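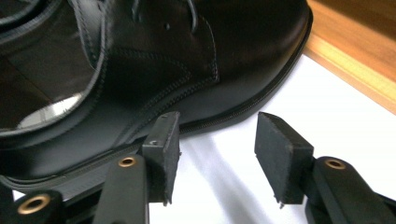
Hand-held gripper at the toe of a black dress shoe, shoe task, Clivau Robotics Club

Frequently asked questions

Clivau Robotics Club: joining, sessions and the Cloletti Cup

These answers cover the questions we get most often from students and parents. They are checked at the start of each term. If your question is missing, use the contact form or ask at the front desk before a session.

Joining the club

Who can join?
Any student in the upper school or at the sixth form centre. There is no entry test. Students from other schools can join if their school has agreed to it in writing.

Do I need to know how to code?
No. New members start with the gripper work, where the tool is held and moved by hand. Coding comes in during the second half of term. Members who can already write Python can ask to go straight to the replay group.

How many places are there?
There are 20 places. When they are full we keep a waiting list, and places are offered in the order the forms came in.

What does it cost?
£27 a term. This pays for materials, spare pads and screws. The school office can waive the fee and does not pass the details on to the club.

Can I leave partway through the term?
Yes. Tell us so that the place can go to the next student. The fee is not refunded after the second session.

Sessions

When and where do you meet?
In the design and technology block, from 3.45 pm to 5.30 pm, once a week in term time. The room is open from 3.30 pm. The day can change from term to term, so check the notice on the club page.

What happens in a normal session?
Each bench has one task for the afternoon. One student works the gripper and the other looks after the bench, puts the object back in its starting position and fills in the log sheet. Swap over after every ten attempts. The last fifteen minutes are for copying recordings and clearing up.

Do I have to stay until the end?
Please do if you can. If you have a bus to catch, put your name on the early list when you arrive and you will be paired with someone who can close the bench.

Is there food?
You can eat in the corridor. No food or drink on the benches.

The gripper and the tasks

What is the shoe task?
The gripper has to close on a shoe, lift it and set it down on a marked spot. It is one of the set tasks for the Cloletti Cup. Shoes are awkward to hold. The toe is curved, the upper gives a little and a polished surface can slip, so where the pads go matters a great deal.

Where should the pads go?
One on each side of the part you want to hold, open wide enough to clear the edge of the sole. Bring the tool in low and slowly. If one pad touches well before the other, the shoe will turn as you close. Open up, move across and start the attempt again.

Can I hold the shoe by the laces?
In practice, yes. In the Cup, no. The rules ask for contact with the upper or the sole.

Why do you use dress shoes as well as trainers?
The Cup draws its shoe from a mixed set and teams are not told which one they will get. We practise on leather shoes, trainers, a canvas pump and a child's wellington. Leather shoes are polished before they go back in the cupboard. Please use the cloth and leave the tin of polish in the cleaning tray.

Can I bring in my own shoes?
Yes, if they are clean and you don't mind them being marked. Write your initials inside on a piece of tape. Football boots with metal studs are not allowed on the benches.

The pads look worn. Should I change them?
A little roughness along the lower edge is normal and does not need reporting. Change a pad if a piece has come away, if it moves when you press it with a thumb, or if the face has gone smooth. Spares are in the top drawer. Always change both pads together, and write the change on the log sheet.

A screw has come loose. What do I do?
Stop and tell the bench lead. Do not overtighten it yourself. The arms are plastic and the holes strip easily.

What counts as an attempt?
Everything from picking up the tool to putting it down, whether or not the shoe ended up in the right place. Failed attempts are kept and marked F. Only delete a recording if someone knocked the bench or the lens was covered.

How many recordings do we need?
The Chou group, which runs our replay software, asked for 188 good recordings of the shoe task before the software is trained for the first time. The running total is on the whiteboard by the door.

The Cloletti Cup

What is it?
A one-day contest for school clubs, held in December in the Atasport hall. Teams bring their own gripper and complete set tasks against the clock. In the afternoon there is a round where the trained arm works without help from the team.

How are teams chosen?
Teams have four members and we send 2 teams. Anyone who has been to at least six sessions can put their name down. If there are too many names, we look at log sheets first. A neat and complete log counts for more than a fast time.

How is the shoe task scored?
Points are given for a clean lift, for setting the shoe down inside the marked area and for having it the right way up. Points are taken off for dropping it or dragging it. The full scoring sheet is pinned up in the club room.

Can parents watch?
Yes, from the seats on the upper level. Parents are asked to stay off the hall floor until scoring is over. Parking at Atasport is limited and the overflow car park closes at 6 pm.

Does the club provide transport?
A coach leaves from the main gate at 7.40 am. Students who travel on the coach must come back on it unless the office has a note.

Recordings and privacy

Do the recordings show students?
The camera is on the tool and points at the object, so hands and sleeves sometimes come into view. Any recording that shows a face is removed when the files are checked.

Can I have a copy of my recordings?
Yes. Bring a memory stick and ask during clearing up. Please do not post other members' recordings online.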